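Guvlow gripper pair: setup, care and repair notes

README for the Itdale home recording set, hardware folder

What this folder covers

These notes are for the two hand-held grippers we call the Guvlow pair. They cover assembly, the checks before a session, cleaning, pad replacement and the faults we have had so far. The recordings themselves are described in the data card one folder up. If you only want to read the data, you can skip everything except "Known effects on the recordings" near the end.

Maintained by Eluned Yorath. Repairs and the calibration script are by Binta Ekwueme.

Contents of the folder

README.txt — this file
checks.txt — the pre-session sheet, one page, made to be printed
pad_log.csv — every pad change, by hand and by finger
opening_cal/ — calibration files for jaw opening, one per session
parts.txt — part list with the spares we keep
obi/ — the Obi script, which reads the jaw opening and compares it with the calibration file

Naming

L and R mean the operator's left hand and right hand. Each gripper has two fingers, called near and far as the operator sees them at rest, with the hand held out level. So L-far is the far finger on the left-hand gripper. Older rows in pad_log.csv use "inner" and "outer" instead. We have not converted them, because for three of them we are not sure which finger was meant.

Do not swap the grippers between hands, even for a quick test. Each one has its own calibration file and its own screw settings, and the files carry no check for this. Obi will load the wrong file without complaint.

Setup

1. Take both grippers out of the case with the jaws closed. The foam is cut for closed jaws and pushing an open one into it bends the linkage arms over time.

2. Fit the camera and press until the latch clicks. Pull on it once. If it moves at all, take it off, wipe the rail and try again.

3. Run the cable along the back of the handle and through both clips. Leave enough slack at the wrist to turn the hand over fully.

4. Open and close the jaws by the trigger a few times. The motion should feel the same from one end to the other. A gritty spot usually means lint in a joint. See Cleaning.

5. Check the joint screws with a finger, not with a driver. You are feeling for a head that turns. If none turns, leave them alone.

6. Start Obi and hold each gripper fully open, then fully closed, when it asks. It saves two values per gripper and prints the difference from the last session. A difference under 11 counts is fine. Above that, do it again before looking for a fault, as most large differences come from letting the trigger creep.

7. Put both grippers over the work area and look at the live view. The fingers should enter low in the view and near the middle on each gripper's own camera. If they sit clearly to one side, the camera latch is not home.

Setup takes a few minutes once you have done it twice. Please don't skip step 6 when only the battery was changed. The reading shifts after a power cycle on L.

Work area

The Itdale sessions use ordinary rooms and ordinary surfaces. Beds, sofas and rugs are all in the set. Soft surfaces are harder on the grippers than tables: fibers get into the joints, cloth gets pinched by the linkage, and the operator tends to press down because the surface gives. The pads wear at the tips first when this happens.

Bring a spare set of pads and the small brush to any session on fabric. Mesh bags and drawstrings also need some care. A thin cord can slide behind a pad edge that has started to lift, and pulling the gripper away will then take the pad with it. If a cord is caught, open the jaws all the way and lift the cord out by hand. The operator should stop the recording first.

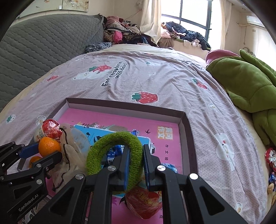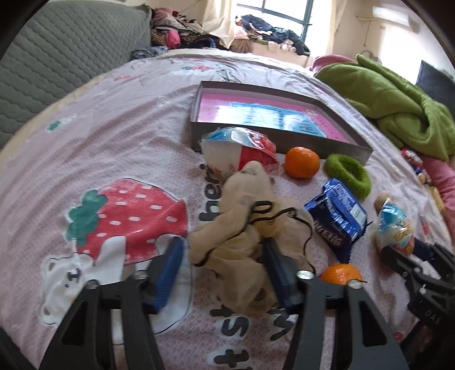 Both grippers over a bed, with packaged items and oranges. First picture: green ring held in the jaws. Second picture: mesh bag between the fingers.

The looped, towel-like kind of hair ring is a good test item after a pad change. It squashes easily, so a weak close shows up as slow slipping at the lower edge of the pad. Pick it up by one side, lift it clear of everything and hold for a slow breath. Then try a shiny wrapper, which slips for different reasons: the film slides over whatever is inside it. If the ring holds and the wrapper slips, the pads are dirty. If both slip, look at the screws and the linkage before you change the pads.

Citrus fruit is a check on opening width. The jaws should pass over a small orange without the pads rubbing on the way down. If they rub, the opening has narrowed, and Obi will normally show it too.

Cleaning

After every session:

Brush the joints with the jaws open, then with the jaws closed.
Wipe the pads with a damp cloth and let them dry in the open air.
Wipe the camera window with the lens cloth only. Keep that cloth in its own bag.
Check the back of each pad along the edges for lifting.

After any session with fruit or unwrapped food, wipe the fingers down to the first joint as well. Peel oil makes the pads slick, and water alone doesn't take it off. A drop of dish soap in the cloth works. Alcohol takes it off too but it hardens the pads, and we lost a set in April that way.

Don't oil the joints. We tried a dry lubricant once on R and it collected lint from a blanket within one afternoon. The joints run fine dry if they are brushed.

Replacing a pad

Pads are changed in pairs on the same gripper, even if only one looks worn. Color is not a reliable guide to which pad is fitted. The ones we have used range from blue to dark navy, and room light changes how they look on camera. Go by the log.

Lift the old pad from the tip end with the plastic pick. Metal tools scratch the finger face and the next pad won't sit flat. Rub the glue off with your thumb, then wipe with a dry cloth. Line the new pad up with the tip of the finger and press it down toward the joint, so any air goes out at the wide end. Close the jaws on a folded cloth and leave them overnight.

Write the change in pad_log.csv the same day: gripper, finger, closing count from Obi, and why. The log has the last L pads coming off at 2746 closings, which was too late. We now plan on changing them at about 1000 and sooner if the edges lift.

Faults so far

Jaw does not close evenly. One finger arrives before the other. Seen twice on R. Both times a joint screw had backed out by a quarter turn. Tighten until the head is flush, then back off very slightly so the arm still swings under its own weight. Run step 6 again afterward.

Grinding feel near full open. Thread or hair wound around the pin. Use tweezers under a lamp. If it won't come out, Binta has the driver for taking the arm off. Please don't cut at it with a blade.

Jaw opening reads high all session. The sensor plug inside the L handle was loose. It now has a dab of hot glue. If you open the handle, peel the glue and put a new dab on when you close it.

View shakes when the trigger is pulled. The camera latch was worn. The Dastden workshop printed a new one in a tougher plastic, and the drawing is listed in parts.txt. The older latch still fits but should only be used as an emergency spare.

Recording stops when the wrist turns. Cable too tight at the clip. Refit with more slack.

After any repair that involves a screw, do a short test recording and watch it back before going on with real work. Mark it "test" in the session name so that it gets left out of the export.

Known effects on the recordings

The fingers cover part of the work area at all times, and the other gripper often comes into view from the side. Small items between the jaws can be hidden by a finger for long stretches. We don't treat either as a fault.

Recordings made with the worn camera latch have a small jolt at each trigger pull. They are kept in the set and flagged "latch" in the session table.

Jaw opening in sessions with the loose sensor plug is not usable. The video from those sessions is fine. The opening column has been left blank in the export, and the raw values are still in opening_cal/ for anyone who wants to look at them.

Pad changes are not marked in the video. To find out which pads were on a gripper during a session, match the session to pad_log.csv by closing count.

To do

Add a left/right check to Obi so it refuses the wrong calibration file.
Redraw the case foam so the spare pads have a slot of their own — at the moment they travel in the cable pocket and pick up dust.
Find a second source for the joint screws. We are down to 7.

Questions about the hardware go to Binta, and anything about this file or the log goes to Eluned.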